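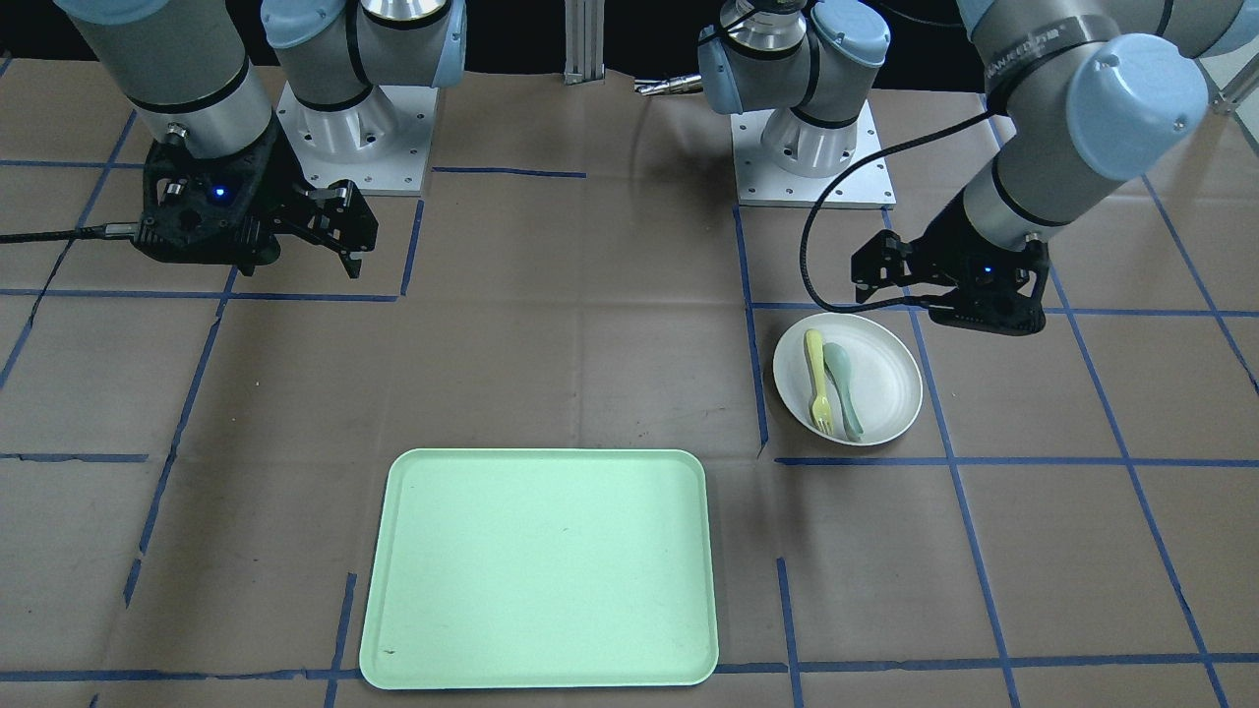
The two-arm test station at Prukora, with a serving tray and a plate holding a fork and spoon.

Prukora reports results from two-arm table-setting study

PLOMGATE, 2025-03-29 - Robotics company Prukora today released results from a study on teaching a pair of robot arms to move plates and utensils onto a serving tray. The work was carried out with the research group Fernance.

The method, called Mykhailiuk, trains one control policy for both arms. Earlier versions used a separate policy for each arm and a set of rules for deciding which one moved first. In the new version the arms learn when to wait for each other from recorded demonstrations.

The team collected 1000 demonstrations between October and the end of the project. Operators guided both grippers by hand controls and changed the starting positions of the tray, plate and utensils between runs. Blue tape on the paper table covering marks out a loose grid.

"Overlapping utensils gave us the most trouble," said Yaryna Horobets, who led the study. "When a spoon rests on a fork, one arm often has to hold the plate still while the other picks."

In testing, collisions between the arms fell from 11 to 3 over the same set of trials. Picking speed did not change. The method has been tested with plastic utensils only, and metal ones are planned next.

A technical report by Horobets and Bernardo Brandão is available from Prukora on request.

Media contact: Hanna Koval, Prukora press office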